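Schüsseln stapeln, ohne sich die Ränder zu ruinieren

Wer im Netz nach Anleitungen für den Küchenschrank sucht, landet schnell bei Filzeinlagen, Stapelhilfen und drehbaren Tellern. Ich habe einiges davon gekauft, das meiste liegt inzwischen im Keller. Übrig geblieben ist ein Verfahren, das nichts kostet und in einer halben Stunde erledigt ist. Ob es bei jedem Geschirr funktioniert, bezweifle ich. Bei zusammengewürfelten Keramikschüsseln, wie sie in den meisten Haushalten stehen, hat es sich bei mir bewährt.

Was man braucht

Ein Geschirrtuch, eine freie Fläche, gutes Licht. Wer mag, legt Küchenpapier bereit. Die Filzscheiben von Oveo (122 Millimeter Durchmesser) hatte ich ein Jahr lang im Einsatz. Sie rutschen, sie nehmen Gerüche an, und beim Herausnehmen segelt immer eine auf den Boden. Kann man machen, muss man nicht.

Schritt 1: Alles herausholen

Wirklich alles, auch die Schüssel ganz hinten, die seit September keiner mehr angefasst hat. Das Tuch ausbreiten und jede Schüssel einzeln daraufstellen, Öffnung nach oben. Stapel erst einmal komplett auflösen. Sitzen zwei Schüsseln ineinander fest, nicht drehen und nicht hebeln. Kaltes Wasser in die innere, die äußere kurz in handwarmes stellen, dann lösen sie sich in der Regel. Von Spülmittel im Spalt halte ich wenig, danach ist alles glitschig.

Schritt 2: Ränder prüfen

Mit dem Daumen vorsichtig einmal am Rand entlang. Kleine Abplatzer sieht man bei weißer Glasur schlecht, man spürt sie aber. Angeschlagene Stücke kommen nicht zurück in den Stapel, sie zerkratzen die Nachbarn. Ich habe jahrelang behauptet, so ein Chip sei nur ein optisches Problem. Die Kratzer in meiner Salatschüssel sehen das anders.

Schritt 3: Nach Form ordnen, nicht nach Muster

Die Musterfrage wird überschätzt. Blau zu Blau und Blumen zu Blumen sieht am ersten Tag hübsch aus und sagt nichts darüber, ob die Schüsseln zueinander passen. Entscheidend ist, wie tief die eine in der anderen sitzt und wo sie aufliegt. Liegt der Boden auf dem Boden, ist es gut. Klemmt die Wand an der Wand, ist es schlecht, dann trägt die Glasur das Gewicht. 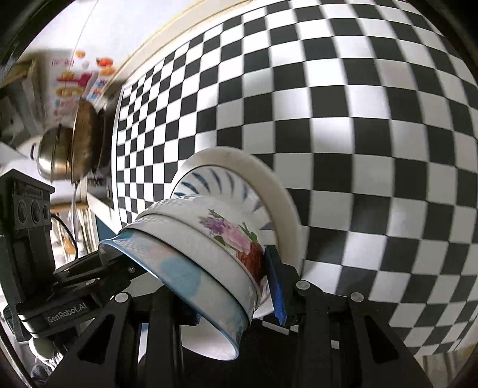
Cauã Brito, Redaktion Haushalt und Küche

Ein Dreierstapel darf also ruhig gemischt sein: blauer Rand, bunte Blumen, blaue Striche auf der Innenseite, alles durcheinander. Auf die Seite gekippt lässt sich gut erkennen, wie die Ränder zueinander stehen. Eine Schüssel mit breitem, flachem Rand braucht mehr Platz als ihre Nachbarn, egal wie klein ihr Boden ausfällt. Beim Kippen immer den ganzen Stapel mit beiden Händen halten. Wer nur außen zufasst, dem rutscht die innerste heraus.

Schritt 4: Probestapel

Die Schüssel mit dem breitesten Rand kommt nach unten, die übrigen nach Größe darauf. Jetzt leicht an der obersten wackeln. Ein bisschen Spiel ist in Ordnung. Klappert es deutlich, eine Lage Küchenpapier dazwischen oder die Reihenfolge ändern. Bei mir ist bei 3 Schüsseln Schluss. Mein Kollege Tarcísio Leite stapelt fünf und schwört, es sei noch nie etwas passiert. Ich stehe bei ihm trotzdem ungern vor dem offenen Schrank.

Schritt 5: Wiegen, wer es genau wissen will

Meine schwerste Müslischüssel bringt 503 Gramm auf die Waage, die leichteste 113. Die schwere gehört nach unten, auch wenn sie im Durchmesser etwas kleiner ist. Passt das partout nicht, sind es eben zwei Stapel. Die Faustregeln, die man dazu in Foren findet, widersprechen sich alle, ich würde mich auf keine verlassen.

Schritt 6: Zurück in den Schrank

Schüsseln für jeden Tag auf Griffhöhe, alles Seltene nach oben oder unten. Hohe Töpfe daneben sind kein Problem, solange der Deckel nicht am Stapel lehnt. Metall gegen Glasur gibt graue Striche. Die gehen mit Natronpaste meistens wieder weg, bei matter Keramik leider nicht immer. Deckel stellt man besser hochkant an die Schrankwand.

Und die Stapelhilfen?

Getestet habe ich das Drahtgestell von Pratska und den Einsatz von Ument. Das Gestell macht aus einem Fach zwei niedrige, in die dann keine der größeren Schüsseln mehr passt. Der Einsatz steht stabil, hat aber feste Abstände, und meine Schüsseln hatten andere. Für ein einheitliches Service mag das taugen.

Nachtrag vom 3. April: Mehrfach kam die Frage, ob man Schüsseln kopfüber lagern soll, wegen des Staubs. Im geschlossenen Schrank sehe ich keinen Grund dafür, der Rand ist die empfindlichste Stelle. Im offenen Regal würde ich nur die oberste umdrehen und ein Tuch darunterlegen.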